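October 2019

I started playing chess again in January, after a gap long enough that I had to look up en passant. I want to write down what worked and what didn't, mostly for my own use.

The first month I played blitz on my phone and got worse. I was losing on time in positions I didn't understand, then starting another game right away to feel better. My rating on Skuvix dropped 80 points in a week. I deleted the app and went back to slow games, no more than 4 a week, and wrote the moves down by hand.

Writing them down helped more than anything else. I fill in the score sheet, then go through it the next morning with a pencil and mark the move where I stopped thinking. It's usually earlier than I expect. A lot of my losses were decided by move 15, when I had finished the opening moves I knew and just pushed a pawn to have something to do.
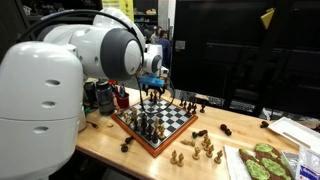 Openings I've kept simple. As White I play the Italian. As Black I answer e4 with the Caro-Kann and d4 with whatever seems reasonable, which is a hole I should fix. I bought the Titel course on the Slav and got through three chapters. The material is fine but the lines go deeper than my opponents do, and I forget them within a few days.

Endgames were the better investment. I worked through a used book of 400 positions, a few each evening, setting up every one on a real board. I know this is slower than doing it on a screen. I also remember them this way, and I don't with the screen. King and pawn endings came first, then rook endings, where I'm still bad. I can win the Lucena position now – I could not have told you its name last year.

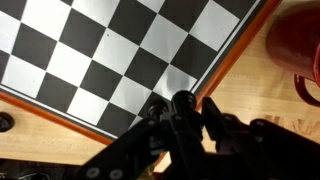
Black and white squares, wooden rim.

Then there's the matter of sitting still. At home I get up for coffee while my opponent thinks, and I come back having lost the thread. I've started staying in the chair for the whole game with the phone in another room. It's uncomfortable for the first half hour and fine after that.

Plans for the winter: one long game a week, rook endings until they stick, and some kind of answer to d4. I'd like to try a weekend tournament too, if I can find one within driving distance. My rating is now a little above where it was before the blitz month – not much to show for the hours, but the games are better and I enjoy them more.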